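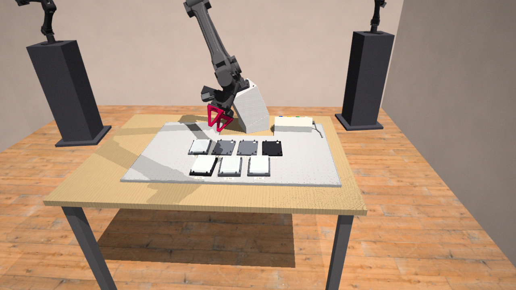 社区互助 > 家居与手工 > 木工保养
首页 提问 最新 标签 登录

浅色木桌面第一次上木蜡油，要注意什么？

Lăcrămioara Roman
终于自己拼好了人生第一张木桌，太开心了！桌面是白蜡木的，颜色浅浅的，纹理又细又直，我一天要摸好几遍。现在想上木蜡油，手头有一罐Zindden的透明款，朋友又推荐Kabbaj的哑光款。我最怕上完发黄，也怕杯子一放就留圈。砂纸要打到多少目？要上几遍？房间朝南，七月特别晒，会不会有影响？

木屑满天飞
恭喜恭喜！第一张桌子最有感情了。我的做法是先用120目顺着纹理打一遍，再换180目，最后240目收尾，别再往上磨了，磨得太光油吃不进去。粉尘用吸尘器吸完，再拿微湿的布擦，等干透。油一定要薄！倒一点在布上，顺纹推开，过十几分钟把浮油全擦掉，擦到摸着不粘手。隔一天再来第二遍，两遍就很好看了，桌沿和端面吃油多，可以补第三遍。
透明油上浅色木头多少会暖一点，怕黄就选带一点白色素的。先在桌板背面试一小块，晾两天再看，喜欢了再动正面。朝南的话拉层纱帘，浅木头晒久了自己也会变色。
还有，擦过油的布千万别团起来扔垃圾桶，会自燃！摊平晾干，或者泡水里再扔。

Trureo老用户
Zindden没用过，我一直用Trureo的，17平米的小书房上完味道两三天就散了，开窗就行。杯子记得垫杯垫，再好的油也架不住热茶。

阿柚爱刨花
同意楼上说的薄涂！我头一回涂厚了，粘了一个星期，最后全部重磨，哈哈。水圈不严重的话，用细砂纸轻轻带几下，补点油就看不出来了，这就是木蜡油可爱的地方。上完等一周再放重东西。

最后更新：2018年12月31日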